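Drucken | Seite per E-Mail senden

29. Juni 2018 — Redaktion Haus & Garten

Kübel im Sommer richtig gießen

Wer Töpfe auf Balkon oder Terrasse stehen hat, gießt im Sommer am besten früh am Morgen. Das Wasser kommt direkt auf die Erde, das Laub bleibt trocken. Vor dem Gießen den Finger zwei Glieder tief in die Erde stecken. Fühlt sie sich dort noch feucht an, kann der Topf bis zum nächsten Tag warten.
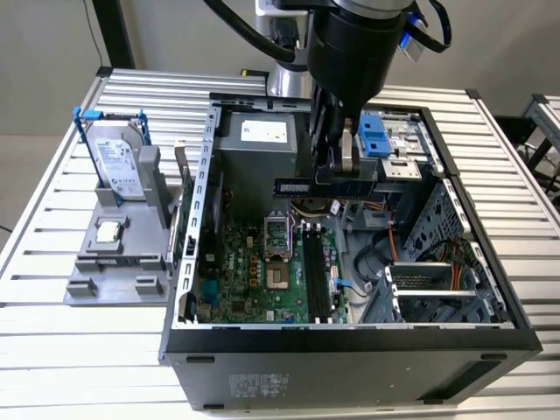 Kleine Tontöpfe trocknen schneller aus als glasierte Gefäße. An heißen Tagen brauchen sie auch abends noch einmal Wasser, ein Topf mit Kräutern meist nicht mehr als 200 ml. Rosmarin und Thymian kommen mit weniger aus.

Ist der Wurzelballen einmal ganz trocken, läuft das Wasser nur am Rand vorbei. Dann den Topf in einen Eimer stellen und warten, bis keine Blasen mehr aufsteigen — danach gut abtropfen lassen.
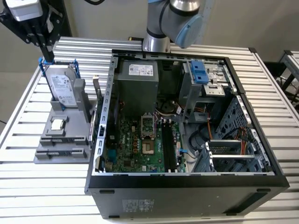

Untersetzer nach einer halben Stunde ausleeren. Geranien und Petunien bekommen einmal pro Woche Flüssigdünger, immer auf feuchte Erde. Wir nehmen den von Vosier in halber Dosierung. Verblühtes gleich mit abknipsen.

Im Januar genügt es, überwinterte Kübel alle paar Wochen leicht zu gießen.

Diese Website verwendet Cookies. Mit der weiteren Nutzung stimmen Sie dem zu. OK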